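Search this site
Print | E-mail this page

# Flutel: kitchen table demos, hand-held gripper

Last edited 7/22/20

Read this before you train on it. Flutel is a set of 700 demos recorded with hand-held grippers in home kitchens. A person holds the tools and does the job, and the arm is supposed to learn from that. I have my doubts, and most of them are below.

## What's in it

Each demo runs 20 to 30 seconds. The jobs are small: move chopsticks, set out a cup, straighten a tablecloth. Files are in the Flonus layout, one folder per demo, with a plain text note on the task.
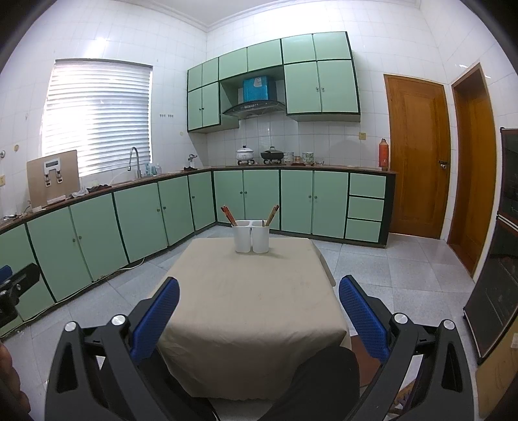 ## Known problems

A person's wrist does things our arm can't. Replay on the Carkell arm stalls at the joint limits, and the demos don't warn you. Legs and hands get into the view, and I'd expect a policy to lean on them.

Soft cloth is the worst case. Grip force wasn't logged, so "firm" and "barely touching" look the same.

The Rivera split holds out 2 kitchens. I wouldn't call that a test of new homes, whatever the old README said.

## Still to do

- Relabel the failed grasps (October, if then)
- Drop demos with lost tracking

Share (2) | Comments (0)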